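Re: Open day at Oltwood, anybody going?

On Friday, June 19, 2026, a list member wrote:
> Did anyone make it over to Oltwood for the gripper demo? I had
> a seat on the Clostcombe bus and then got stuck at work. Was it
> worth the drive? And did they let you hold the thing?

Yes to both! I drove over with my neighbor, got there 20 minutes late and still found a spot near the front. The job they picked was wooden sticks and a plastic cup, with black two-fingered grippers you work by hand.

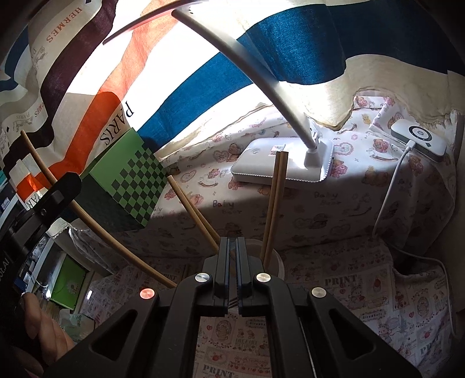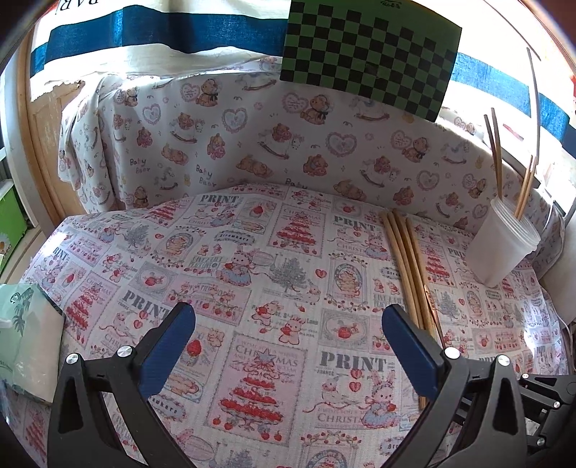
I figured sticks would be dull after the big arms we saw at Grastport in February, but I stayed at that table longer than anywhere else. You squeeze, the two fingers come together, and you find out how much your own fingertips normally do for you. I dropped my first stick and sent the second one skating (my neighbor was very pleased about this). By the third I'd quit grabbing at the middle, and that helped a lot.

They take school groups too, up to 11 kids at a time, which sounds brave to me. Somebody asked how many tries you'd want before a robot could learn the job from them. The answer was 1000 to start with, and then it depends how fussy you are. I'd have liked more on that, but the Thoroddsen talk was starting next door and half the room got up.

The talk ran 42 minutes and was mostly slides. Skip it if they do it again, and get in line for the grippers early. Parking is free behind the building, but the sign is easy to miss from the Clostcombe side.

Filed under: Visits & Open Days, Robots

Recent in this list:
Re: Grastport trip, who still owes for lunch
Cheap servo testers, any good?
Clostcombe bus times for the fall
Re: Thoroddsen slides, anybody got a copy?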